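Household chore robot
From the Flumine home technology wiki, the encyclopedia that lets its editors talk in the first person
Last edited March 22, 2020 by Keith Cheetham

A household chore robot is a machine meant to do the small jobs people do around the house with their hands: clearing a table, putting away dishes, folding shirts, wiping things down. The name usually leaves out robot vacuums and dishwashers, which each do one job in one way. I'm going to use it mostly for robots with an arm, and mostly for table and kitchen work, which is the part I know best (laundry has its own article, and good luck to whoever keeps that one up to date).

The short answer to whether machines can do chores yet is: some of them, slowly, when someone has set things up kindly. The longer answer is the rest of this page.

Contents
1 What counts as a chore
2 Learning in simulation
3 Picking up and putting down
4 Shop-floor work
5 Measuring progress
6 At home today
7 See also

What counts as a chore

People in the field like to break chores into tasks, and tasks into skills. "Clear the table" is a chore. "Put the pen in the cup" is a task. "Close your fingers on the pen" is a skill. I fought this way of talking for years because it sounded like a training manual, but I've come around. When a robot fails at clearing the table, it nearly always fails at one little skill in the middle, and it helps to have a word for it.

The skills that come up again and again are finding a thing, reaching it without bumping something else, gripping it, carrying it, and letting go. Letting go gets the least attention and I think it deserves more! A cup released half an inch too high lands with a bang, and a plate released at a tilt slides.

Learning in simulation

Most chore robots now get a good part of their practice inside a computer. A simulated kitchen costs very little to reset, nothing breaks for real, and the same table can be laid again overnight with everything moved over a bit. The rooms don't have to be beautiful. What matters is that objects have sensible shapes and weights and that the arm moves the way a real arm would.

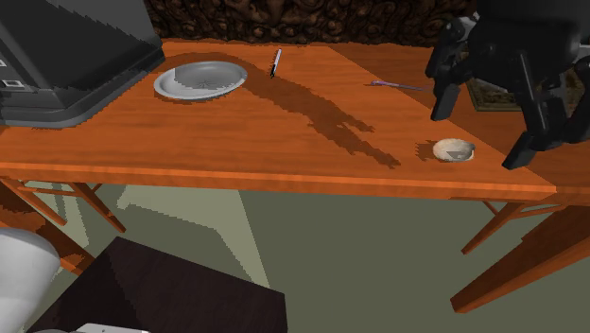
Simulated tabletop with a plate, a pen, a small bowl and other items within a robot arm's workspace.

A setup of this kind is harder than it sounds. Flat, thin things are a pain for two-fingered grippers, since the fingers have to get down very close to the wood without hitting it. A pen is thin and likes to roll. A plate is wide and low, so the robot has to take it by the rim. A small bowl is friendlier, as one finger can go inside and one outside, which is how I pick up cereal bowls myself if I'm being lazy.

The trouble comes when you move the trained robot to a real room. Light is different, tables wobble, and a real pen has a clip that catches on things. Researchers call this the reality gap. The usual cure is to vary the simulation on purpose - colors, lighting, friction, where the camera sits - until the real room looks like just one more variation. It works better than I expected when I first read up on it, though I've never seen it work on a sticky table.

Picking up and putting down

Moving an object from one place to another is known as pick and place, and it is the bread and butter of the whole subject. For a hard, boxy object on a clear surface, I'd call the problem close to solved. Robots have been doing it in factories for decades.

Household objects are another matter. They're round, they're fragile, they're slippery, and they come in slightly different sizes every time you go to the store. Take eggs. To move an egg into a bowl, a gripper has to hold on firmly enough that it doesn't slip and gently enough that it doesn't crack, then get over the rim, then come down far enough before opening.

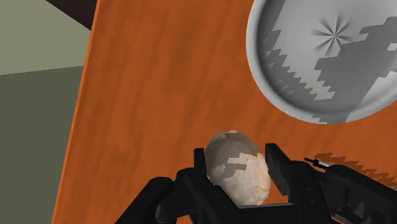 Two flat fingers give you only two patches of contact on a curved shell, so where they land matters a lot. Too high or too low and the egg squirts out, and too far to one side and it spins. Soft pads on the fingers help. So does a force sensor, which tells the robot how hard it's squeezing so it can quit before things get messy. In simulation you have the added puzzle that an egg usually can't crack unless somebody wrote code for it, so a robot may learn a grip that would be a disaster at breakfast. I always want to know how a project deals with this and a lot of write-ups skip it.

Shop-floor work

Shop floors are kinder to robots than kitchens are. Parts arrive in the same trays, the lights stay put, and there's no toddler. The Sasard packing cell, which I got to visit in September, does the same transfer all day long and does it well. But when a tray came in turned the wrong way, the arm stopped and waited for a person. Lougher, the company that runs it, was perfectly open about that and told me a person walks over a few times per shift.

That seems a fair picture of shop-floor automation in general. The repeated middle part goes to the machine and the odd bits stay with people. Houses are nearly all odd bits.

Measuring progress

There's no single agreed test. The one I follow is the Pinport tabletop set, which asks a robot to try each task 100 times with the objects shifted between tries. The current version has 111 tasks, from "cup onto saucer" up to "egg into bowl." It scores only whether the object ended up in the right place, so a very slow robot can do very well. I'd love to see a column for time.

At home today

You can't yet buy an arm that will clear your dinner table unattended, at least not one I would leave alone with my dishes.

See also

Robot gripper
Reality gap
Pick and place
Laundry folding machine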